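From: Impi Honkanen
To: brudville-swap
Date: March 11, 2025
Subject: Re: [brudville-swap] empties and boxes, who is collecting?

Tshepo Mtshali wrote:
> Hi all, the Rultdale drop-off has changed what they take. Cardboard
> cartons yes, flattened. Plastic packets no, not the crinkly kind, not
> even clean ones. Bottles only with the pump off. I can drive one load
> over before the end of the month but I'm not sorting other people's
> bathroom stuff in my garage again. Last time it was 50 bags.
>
> Also does anybody still want boxes for the kids' craft table in
> Drunthorpe? They asked for small ones with lids that close.
>
> Tshepo

Yes to both, quick answer as I'm out the door in ten minutes.

Been clearing the bathroom shelf and the drawer under it. Dumped the packaging on the bed to sort as there's no other flat surface in this apartment. Way more of it than I thought, and that's after I threw out a bag in the fall. Skin care is terrible for this, a box inside a wrapper inside another box.

Where I'm at:

Small cartons — flattening the ones that are torn, keeping the good ones whole for Drunthorpe. The green cleansing oil box still closes fine so that's going in the craft pile. Do they care about printing on the outside? If they want plain I can turn them inside out and reglue, did that in May for the Palumbo sale and it only took an evening.

Wrappers and packets — Tshepo, is that ALL plastic packets or just the foil lined ones? The old sheet said clean and dry was ok. If it's all of them I'll trash mine and quit saving them.

Clear plastic windows on boxes, do we peel those off? I have been. Takes forever and my nails are wrecked.

Pumps I don't have any. One jar, rinsed, lid's somewhere.

I can bring everything to Tshepo's by the side gate, flattend and tied with string, no loose stuff I promise. One grocery bag for the drop-off and a shoe box for the craft table. If somebody on the north end has more, leave it on my porch, number 545, under the bench please so it doesn't get rained on.

Also whoever borrowed the tape gun, I need it back. The good one with the red handle.

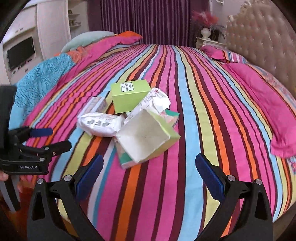
Need to get the bed cleared before tonight anyway so tell me about the packets soon, otherwise they go in the trash with the rest and I'll start over with teh next batch.

Impi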